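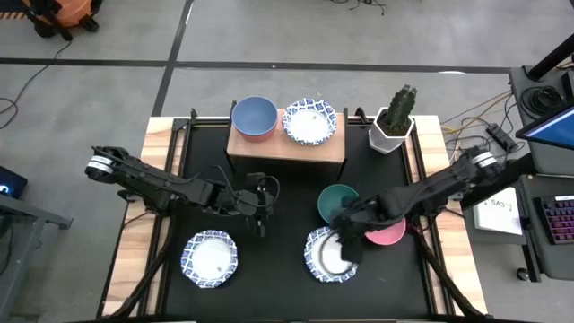 Products > Software > Planning > Skivis

Skivis: the two-arm planner

Hi, I'm Kittipong Yimyam, and Skivis is the planner I started writing when I got fed up with two robot arms politely waiting for each other all afternoon. One reaches for a bowl, the other freezes, and you end up with a very expensive one-armed robot. Skivis lets both sides work over the same table at once and keeps their elbows (and their cables!) out of trouble.

We build it at Tunora, and dishes are our favorite test. Bowls stack, plates lie flat and are a pain to get a finger under, and a little shelf in the middle of things means there's something to bump into from every direction. With one arm over a plate and the other hanging near the shelf, Skivis has to decide who goes first, who can start early, and how high to lift. It redoes that plan every 70 milliseconds, so if you slide a bowl over while it's thinking, it'll usually just shrug and go around.

What you get

The planner itself, plus Lunov, our perception package. Lunov finds the tableware and hands Skivis a shape and a pose for each piece. It copes pretty well when a gripper is covering half a plate, which used to drive me up the wall. It remembers where the hidden rim ought to be and tidies up its guess once the arm moves off. Nested bowls come through as separate items, so you can ask for the top one by itself.

There's also a timeline viewer. I live in this thing. You drag a slider, both arms move along their planned paths, and any spot where they pass too close turns red. You can pin an object as "leave alone" too. I do that with anything I'd hate to sweep up, potted plants very much included.

Setting it up

You tell Skivis where the two bases are bolted, load your arm models, and run the table calibration. Give it 50 poses per arm and go get a coffee. If your arms sit on rails, enter the rail position again any time you slide them. I've forgotten this more than once and then spent ages blaming the camera.

Tasks are plain text files. My plate-to-shelf one is 13 lines long, and most of that is me being fussy about the order.

What it won't do yet

Soft stuff. Towels and napkins are on my list. It also doesn't do handovers in midair, so for now one arm sets the piece down and the other picks it up.

Version 4 is out now, and the update is free if you already have a Skivis license. Want to try it on your own table first? Write to me at the Thepsuriya office and tell me which arms you're running. I love hearing about odd setups.

Planner | Lunov | Downloads | Licenses | Support

© Tunora, Thepsuriya office | Contact us | Back to top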